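4.2 Routine care of the hand-held grippers

The Skitix station at Hokport consists of a pair of hand-held grippers, a worn recording unit, a head-mounted camera and the marker boards used for calibration. The arm that later replays the motions is kept at the Clernville site and is covered in Section 5. This section deals with the hand-held side only, as most of the faults we logged came from there.

Each gripper has two fingers with soft pads. The pads are the part that wears. They pick up dust and skin oil, and after long use the inner surface gets slick, so that a cup or a folded cloth slides where it used to hold. We wipe the pads with a damp lint-free cloth at the start of each session and swap them after 1000 grasps, counted by the recording software. A pad that has a tear at the root is swapped at once, whatever the count says.

The wrist camera needs a check of its own. It looks out over the top of the gripper body, and a large part of its view is taken up by the housing and the pad. If the camera mount has shifted, the pad moves off center in the image. The operator holds the gripper still near a table, opens the live view and compares the position of the pad with the stored reference (Figure 3a). A shift of more than 50 pixels means the mount has to be loosened, reseated and tightened again. 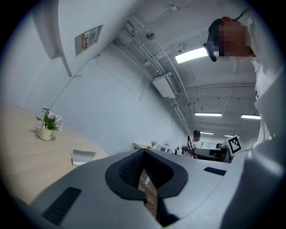 Chalerm Petchrat objected to this limit when he read an early draft. In his view 50 pixels is far too generous for small parts, and the check should be made against two reference poses, with the fingers open and with the fingers closed, as a mount can look fine in one and be off in the other. We have since added the closed pose to the routine. The limit itself was left as it was, and the results in Section 6 were all recorded under it.

Reseating is done with the gripper switched off and the fingers open. The screws go in by hand first and are then tightened in a cross pattern. Full torque on the first screw tilts the plate, and we lost most of a Sunday to that before the cross pattern was written down. After reseating, the camera is calibrated again using 100 views of a marker board taken at different distances and angles.

The marker cubes at the wrists come next. Each cube carries a different pattern on each face, and the left and right cubes must not be exchanged. Faces are checked for scratches, fingerprints and lifted corners. A lifted corner throws a highlight that the tracker may read as part of the pattern – the pose then jumps for a few samples and settles again, a fault that is easy to miss in a long recording. Damaged faces are reprinted on matte stock. We do not patch them with tape.

Cables are checked last, with the operator in recording posture, forearms forward and both grippers pointed at the floor (Figure 3b). In this posture the cables at the gripper bases should hang with some slack. A cable that pulls tight when the arm is stretched out will work its connector loose over a session, and the usual sign is a short gap in the data from one side only.

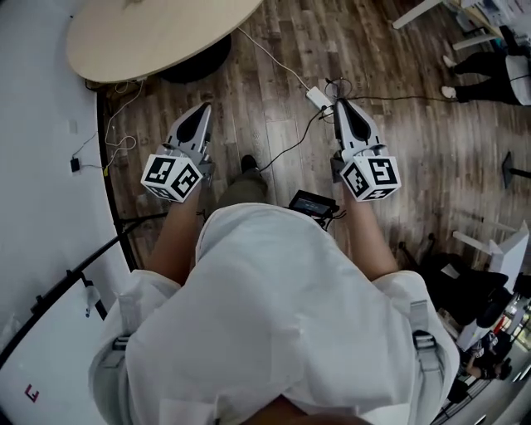 When such a gap is found, the cable is replaced first and the connector is looked at second. Of the connectors sent back to the Petchrat workshop up to March, only 2 had a fault of their own. The rest worked normally with a new cable. Replaced cables are cut before they are thrown out, so that they do not find their way back into the spares drawer.

All checks are entered in the station log under the serial number of the gripper. Pad swaps reset the grasp counter – this has to be done by hand, separately for left and right.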